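Cómo enseñarle a ordenar clips al kit Bitar

Llevo desde febrero peleándome con el kit de dos brazos de Nanmont y por fin le tengo cogido el punto – ¡qué vicio! Empieza por atornillar bien las bases al raíl y deja los cables con holgura, que luego tiran. 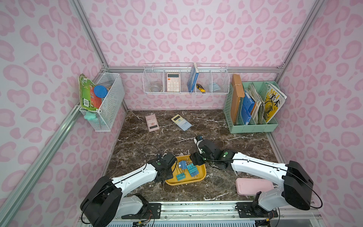 Los dos brazos y la bandeja amarilla de los clips.

Abre Fliseo, crea una tarea nueva y guía la pinza hasta la bandeja. Yo grabo 70 repeticiones, con 2 velocidades, y cambio los objetos de sitio cada poco (si no, se aprende la mesa de memoria).

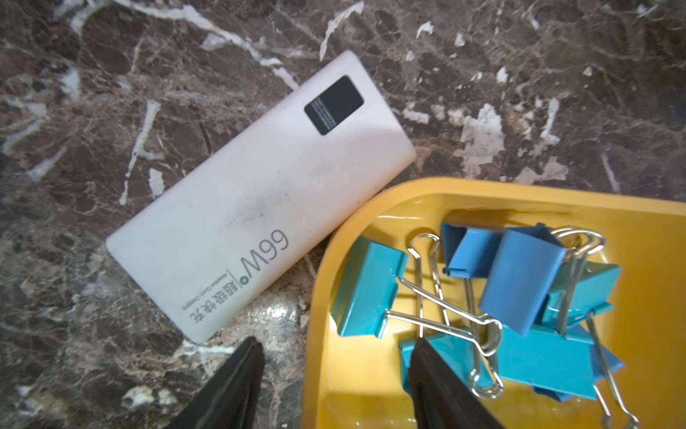
Pág. 4

Con la cámara de la muñeca, fíjate en las asas de alambre: se cruzan muchísimo y ahí es donde más falla. Baja la fuerza de cierre y repite. La batería blanca de 66W la dejo cerca de la bandeja para que aprenda a esquivarla. El kit cuesta 1675 euros en Hiltesier, con el programa incluido.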